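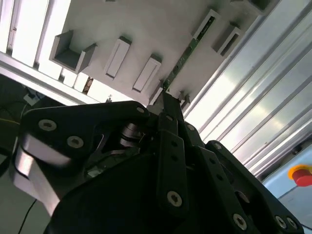 图1 腕部相机视角:夹爪连杆与白色表面上的白色支架,中间斜放的绿色长条是电路板

第6讲 插装单元的架设与日常维护
工业机器人应用实训 讲义(2026年7月7日修订)

上一讲的作业收上来了,有一半的同学把“示教点漂移”归因于机器人心情不好。这个答案不给分,但可以理解。本讲要说的是,机器人多半没有动,动的是别的东西:一颗螺栓,一块板,或者某位同学的胳膊肘。

一、单元的组成
本实训室的插装单元由Stonville校区搬来,图纸上叫Rallis单元,设备台账上叫“插装台”,报修时请两个名字都写,否则维修单会在系统里转很久。单元包括机械臂、平行夹爪、腕部相机、治具板和急停盒。Kostar提供的夹爪手册是英文的,附录里有一份中文译本,译者把“指尖”译成了“小费”,请对照原文使用。

二、治具板的安装与找正
1. 清理安装面。碎屑垫在板下面,肉眼看着平,插的时候就不平了。
2. 板靠好定位边,螺栓先带上,不要拧死。对角分两遍拧紧。
3. 用百分表沿板面走一遍,横向、纵向都走。读数写进记录表,不要写在手背上。
4. 重建工件坐标系。拆过板就必须重建,哪怕您确信自己“原样装回去了”。往届每个撞过夹爪的小组都确信过。
5. 坐标系建好后,先取一个槽位做低速验证,再跑其余槽位。

三、夹爪的检查
平行夹爪靠连杆保持两指平行。连杆一多,铰接处就多,每处一点点间隙,传到指尖就很可观了。每次上电前按下面的顺序来:
(1)断开使能,按下急停,再把手伸进去。顺序不能颠倒,颠倒的后果见安全课录像。
(2)用手轻推指尖,左右各一次。感到旷动,查铰接处的螺栓。螺栓上画的防松线错开了,就是松了,不必开会讨论。
(3)看指尖垫的纹路。磨平了就换,两侧成对换。只换一侧可以省一片垫的钱,然后花一下午研究零件为什么总往一边歪。
(4)手动开合6次,听声音。听到“咔”一声要记下来,并写明是开的时候还是合的时候。只写“有异响”等于没写。
(5)擦相机镜头。用镜头纸,不用袖口。

四、细长件的夹持与对位
细长件是本单元最会让人谦虚的零件。夹持点偏一点,远端就偏很多。对位时记住三件事:夹持力先取小值,再往上加;接近槽口的最后一段改用低速,速度倍率最高可用到21%,初学者请再低些;观察的是零件的远端,不是指尖。指尖永远显得很准,因为示教点就是在那里建的。

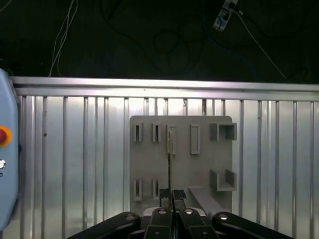
图2 细长件夹持姿态:两指夹住深色长条,上端接近治具板上排第三个槽口

对着图2想一下:如果长条上端偏向一侧,应当先改示教点,还是先查夹持?答案是先查夹持。松开,重新夹,再看。重夹以后偏差的方向变了,问题在夹持;方向和大小都不变,再去怀疑坐标系。直接改示教点的做法在行内也有个名字,叫“把错误存盘”。

另请留意夹爪张开时外侧连杆占的地方。连杆向两侧伸得比指尖宽,编程时只盯着指尖,就容易让连杆去碰旁边凸起的支架。路径点要按最大张开状态校核。

五、常见故障

现象:零件插到一半卡住,力矩报警。
处理:停机,不要按“继续”。手动沿插入的反方向退出,看零件有没有弯,再查槽口毛刺。

现象:早上好用,下午不好用。
处理:先问中午谁动过治具板。没人承认的话,重新打表。

现象:相机图像整体发白。
处理:窗边日光直射。拉上窗帘,重新设曝光,别去改识别阈值。四月份有一组改了阈值,阴天就什么也认不出来了。

现象:夹爪合上后读数不归零。
处理:检查指尖垫是否装到底,再做零点标定。连续标定3次结果不一致,停止标定,报修。

现象:急停复位后无法上使能。
处理:检查急停按钮是否旋出,再到控制器上确认报警已清除。每学期总有一组在按钮还按着的时候打电话给Cluvitz的售后。售后很有礼貌。

六、记录
维护记录每班填写,字迹要能让别人看懂。“正常”两个字不算记录,至少写出打表读数、螺栓有无补拧、指尖垫状态。补拧过的螺栓要重画防松线,旧线先擦掉,不然下一班会看到两条线,并各自相信其中一条。

课后作业
1. 画出本单元从基座到指尖的误差传递链,标出您认为最大的一环,说明依据。
2. 取一个槽位,故意把夹持点沿零件方向移开6毫米,低速验证,记录远端偏差。做完把示教点改回来。
3. 阅读夹爪手册维护一章,找出译本中除“小费”以外的错译。

下讲内容:力控插入的参数整定。请带计算器和已经填好的维护记录。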